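Nondari Handoff Set, README

Last edited Dec 17, 2023

Thanks for stopping by! This is the data card for the Nondari Handoff Set, a collection of two-arm demonstrations recorded at our bench in Flomdale. If you came from the Lavska training code, you probably want the section on loading first, and then the one on known problems, which I would ask you to read even if you normally skip that kind of thing.

What the set is for

We built Nondari to study one fairly narrow question: how much does a policy gain from seeing a small object up close when two grippers and a cup all have to meet in the same few inches of space? From a fixed viewpoint the fingers tend to hide the thing that matters most. From a wrist the object is large and clear, but the view swings with every move of the arm, and the rest of the workspace comes and goes. So each episode carries both kinds of view, kept in step with each other, and you can train on any mix you like (we did, at some length, and our electricity bill shows it).

The objects are small and the containers are simple. We kept the backdrop a plain teal on purpose — we wanted differences between runs to come from the camera choice and the training method, with as little as possible coming from the room.

What is in it

Episodes: 3484
Tasks: 10
Held-out object and container pairs: 36
Action labels: joint targets for both arms, plus gripper opening
Splits: train, val, and a small test split named palacios

The palacios split takes its name from the Palacios room down the hall, where we first tried the protocol back in April. All of the released episodes were recorded later, on the current bench, so please don't read the name as a change of location.

Loading

Each episode is its own folder, with one video file per camera and one table of robot states and actions. The loader in the Lavska repo reads this layout directly. If you write your own, match video to state rows by the time column and leave the row number alone, as the two drift apart on long episodes. I lost most of a week to that one and would love to spare you the same.

Baseline results

We trained the same policy 4 times for each camera setting, changing only the random seed. Policies given both wrist and fixed views did better on the held-out pairs than policies given either one alone, and the gap was widest on the tasks where one arm passes something to the other. On plain pick-and-place tasks the fixed view added very little, which surprised us a bit. The per-task numbers are in the results folder, including the seeds that went badly — we left those in.

Known problems

Wrist footage is softer than we would like, most of all on parts close to the lens. Shiny objects and glossy container walls throw bright highlights that move as the arm moves, and a policy trained on a handful of episodes will sometimes latch onto them. Bright spots at the edges of the view can wash out completely. We chose not to correct any of this in the released files, and any color or exposure changes are left to you.

The gripper fingers are not all alike either. Please don't assume one finger shape when you crop or mask the wrist views! A fixed mask that fits one arm nicely will cut into the other.

Sample views 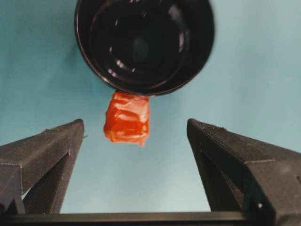
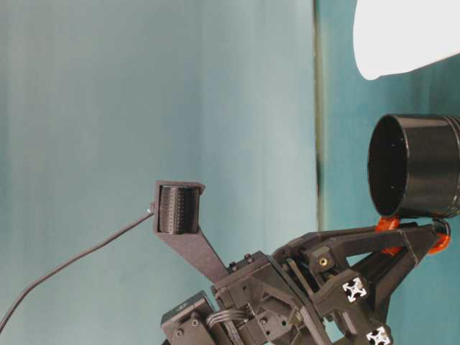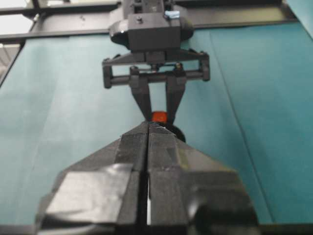

Sample views from the set. First: wrist view of a red-orange wrapped object just under the rim of a black cup. Second: fixed view of an arm and its camera module, with the cup at the gripper. Third: wrist view of the opposite gripper holding a small red object.

Use and changes

You are welcome to use the set for research and teaching. If you relabel episodes or find one where the views have slipped out of step, open an issue with the episode folder name and the time at which you noticed it, and we will fold the fix into the next version.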